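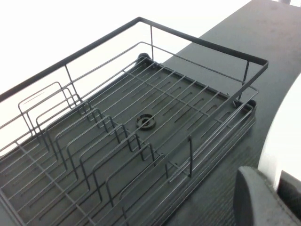

Members of the Ekcombe shared workshop have begun dish-rack trials with Gruvia, a tabletop arm they have been building since January. The arm carries a two-finger gripper with a small camera at the wrist, and its task is to stand plates on edge in a household rack. The rack now in use is black wire with a row of upright loops for the plates, set over a dark gray slotted drip tray. Thin black wire on a dark tabletop gives the vision software little contrast to work with, and the high top rim limits the angles from which the wrist can approach.

The arm has a reach of 635 mm and is rated for loads of up to 2 kg. Joint control runs on Varma, a motor driver board designed at the workshop. Finger pads are cast in silicone and can be changed without removing the gripper.

The current test plan calls for 40 placements per session, with the rack shifted by hand between runs. Position error at release is logged for each plate. Drawings and firmware for the Varma board will be posted on the workshop's Sement page once the wrist cable routing is final. A second gripper, with narrower fingertips, is being printed.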